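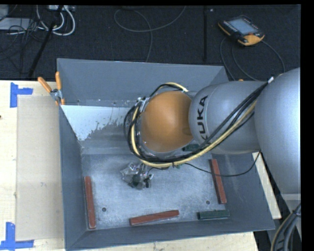 30 Jan 2023. Bin picking cell, protective stop at cycle 653 of the 1000-cycle run. The arm halted on the way out of the bin with a torque fault on axis 6 and would not clear from the pendant until I had jogged it back by hand. No damage to the arm that I can find. My first guess was a bad grasp on a block jammed against a wall, as the red and green blocks do end up close to the sides. The log doesn't support that. Gripper force was normal and the fault came during the wrist rotation, after the lift. What I now think happened is that the hose and cables snagged. They come down across the link, go under the orange cover and loop back over the top of it, and there is one thin black cable that hangs away from the rest of the bundle and crosses the right-hand side of the bin. That one worries me most.

Checked so far:

- Jogged axis 6 through its full range at 10% speed with the arm clear of the bin. No fault, but the hose goes tight near the positive end.
- Repeated low over the bin. The loop touched the wall on two out of 4 tries, and on one of them the torque reading climbed until I let go of the enabling switch.
- Hose jacket has a flattened spot roughly a hand's width from the fitting. Holds pressure, so left in for now. Spare to come from Stuvley.
- Thin cable: jacket scuffed, continuity fine.

The planner (Drarnumeo) knows about the arm, the gripper and the bin walls. It has no model of the hose or cables at all, so it will happily pick a wrist angle that winds them up. Saturnino Robles pointed this out back when we moved the cell over and I put it on the list and then didn't do it. My fault.

The other thing, and more of a safety matter: after the stop, the run script retried by itself. It sent the next motion as soon as I cleared the fault, while I was still standing next to the table with one hand near the bin. The arm moved a few centimetres before I hit the stop. I wasn't touched. The script should never resume without a separate start, and I have taken the auto-retry out. Please don't put it back to get a long run finished overnight.

To do before anyone runs it again:

1. Shorten the loop over the wrist and tie the thin cable into the bundle.
2. Limit axis 6 in the planner. Try 10 degrees inside the point where the hose goes tight.
3. Add a crude capsule round the wrist for the hose – ask Saturnino for the one he made for Montoya.
4. Write up the restart as a near miss.

Cycle counter left at 653. Cell is locked out, key in my drawer.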